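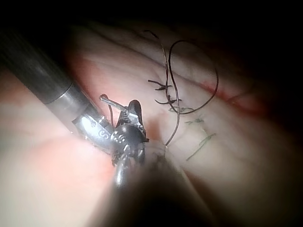
**Mitero Hospitals Group – Department of Communications and Public Affairs**

PRESS RELEASE – for immediate use

## Waiting list for planned operations falls as evening theatre sessions are extended

Mitero Hospitals Group has confirmed that its evening theatre sessions, first offered at the Vrabec site, will be extended to the Astau site from June. The sessions run until 9pm and are open to adults waiting for planned day surgery.

A total of 1,196 patients have had their operation in an evening session since the service opened. Of those who returned a questionnaire, 95 per cent said that the time of their appointment had suited them well or very well. Many respondents mentioned work and childcare as the main difficulty with a daytime admission.

Ertuğrul Baysal, Director of Planned Care, said: "We had theatres standing idle after five o'clock and patients telling us that a morning admission meant losing a day's pay. The staff at Vrabec worked out the rota themselves, and I am grateful to them. Astau is a smaller site with an older building, so we will begin there with two evenings a week and review the position in the autumn."

The extension will create 32 posts across nursing, portering, sterile services and reception. Recruitment is under way and most of the posts are part-time. Existing staff will not be moved to evening work without their agreement.

Patients do not need to apply for an evening session. Those who are suitable will be offered a choice of times when the booking office contacts them, and their place on the waiting list will not be affected if they prefer a daytime appointment. Patients who need an overnight stay will continue to be admitted in the morning.

The group has also reached an agreement with the bus operator Kurkix, which will run a later service on route 11 between Astau and the railway station on evenings when the theatres are open. The last departure will be at 9.40pm. Parking at both sites will be free of charge after 5pm for patients and for one person accompanying them.

**Notes to editors**

Evening sessions cover hernia repair, minor gynaecology, hand surgery and a number of urology procedures. Children's surgery is not included.

Interviews with Mr Baysal can be arranged through the press desk at the Vrabec site, which is staffed from 8.30am to 5pm. Requests to film in clinical areas should be made in writing at least five working days ahead.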